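Kapitel 7
Verformbare Objekte: Kabel, Schnüre, Textilien

Lernziele: Sie können starre und verformbare Objekte hinsichtlich ihrer Zustandsbeschreibung unterscheiden. Sie kennen die wichtigsten Ursachen für das Scheitern von Greifabläufen an biegeschlaffen Teilen. Sie können einschätzen, welche Haushalts- und Werkstatttätigkeiten nach heutigem Stand automatisierbar sind.

7.1 Ausgangsfrage
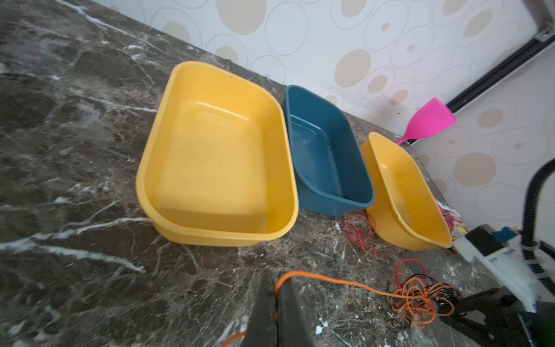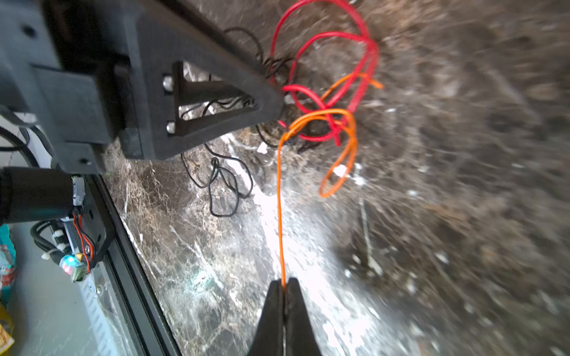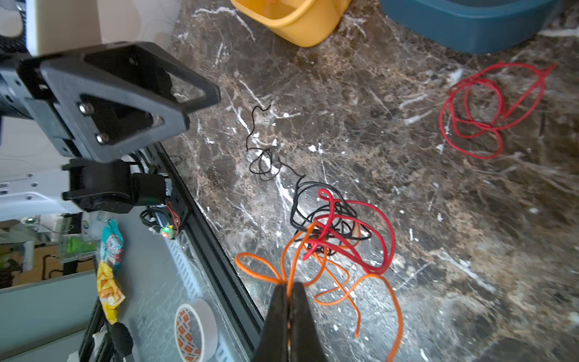 Abb. 7.1 bis 7.3: Greifer mit orangefarbenem Draht bzw. Kabel an einem Knäuel aus mehreren Farben.

Ob Maschinen Hausarbeit leisten können, wird meist anhand einzelner Vorführungen diskutiert. Für eine technische Bewertung ist diese Grundlage unzureichend. Eine Vorführung belegt, dass ein Ablauf unter den gewählten Bedingungen mindestens einmal gelungen ist; über die Erfolgsquote bei veränderter Ausgangslage sagt sie nichts aus. Maßgeblich ist die Streuung der Ausgangslagen, die ein System ohne Eingriff bewältigt. Bei einer Tasse umfasst die Lage im Raum sechs Freiheitsgrade. Bei einem Strang wie dem orangefarbenen in Abb. 7.2, der in losen Schlaufen verläuft und den roten mehrfach über- und unterquert, genügt diese Beschreibung nicht mehr. Zusätzlich müssen der Verlauf der Mittellinie und die Reihenfolge der Kreuzungen bekannt sein. Beides lässt sich aus einer einzelnen Ansicht nur unvollständig gewinnen, sobald Stränge einander verdecken.

Der Griff selbst ist dabei der einfachere Teil der Aufgabe. Ein Parallelgreifer hält einen dünnen Leiter ohne besondere Vorkehrungen fest. Schwierig ist die Vorhersage, welche Abschnitte sich beim Anheben mitbewegen. Zug an der falschen Stelle kann eine lose Schlaufe zu einem Knoten verengen, und dieser Zustand ist mit demselben Greifer oft nicht mehr umkehrbar.

7.2 Einordnung nach Tätigkeiten

Für die folgenden Abschnitte werden Tätigkeiten in drei Klassen eingeteilt.

Klasse A: starre Objekte, bekannte Form, feste Ablage. Hierzu gehören das Bestücken von Magazinen und das Umsetzen gleichartiger Behälter. Diese Klasse gilt in der Fertigung als gelöst.

Klasse B: starre Objekte, wechselnde Form und Lage. Beispiele sind das Einräumen von Geschirr und das Sortieren gemischter Kleinteile. Brauchbare Systeme existieren, benötigen aber in der Regel eine Überwachung.

Klasse C: verformbare Objekte. Wäsche, Kabel, Schläuche und Folienverpackungen fallen in diese Klasse. Einzelne Teilschritte sind beherrschbar, vollständige Abläufe nur unter Einschränkungen.

Die Klassen sind nicht scharf getrennt. Offene Kunststoffbehälter, wie sie in Abb. 7.1 nebeneinander stehen, wären für sich genommen Klasse A oder B; das Ablegen eines losen Kabels in einen solchen Behälter bleibt Klasse C. Die Einstufung richtet sich stets nach dem schwierigsten beteiligten Objekt.

7.3 Rechenbeispiel

Im Versuchsaufbau Grarkurex wurden 416 Entnahmen einzelner Kabel aus einem Knäuel ausgewertet. Davon führten 200 ohne Nachgreifen zu einem vollständig getrennten Kabel, also 48 Prozent. Für eine Zelle, die 30 Kabel hintereinander ohne Eingriff vereinzeln soll, ist dieser Wert zu niedrig. Selbst bei einer Einzelquote von 98 Prozent würde, Unabhängigkeit vorausgesetzt, nur etwas mehr als die Hälfte der Serien fehlerfrei enden.

Abschnitt 7.4 führt die Beschreibung der Mittellinie als Kette diskreter Punkte ein. Vorausgesetzt werden die homogenen Transformationen aus Kapitel 2.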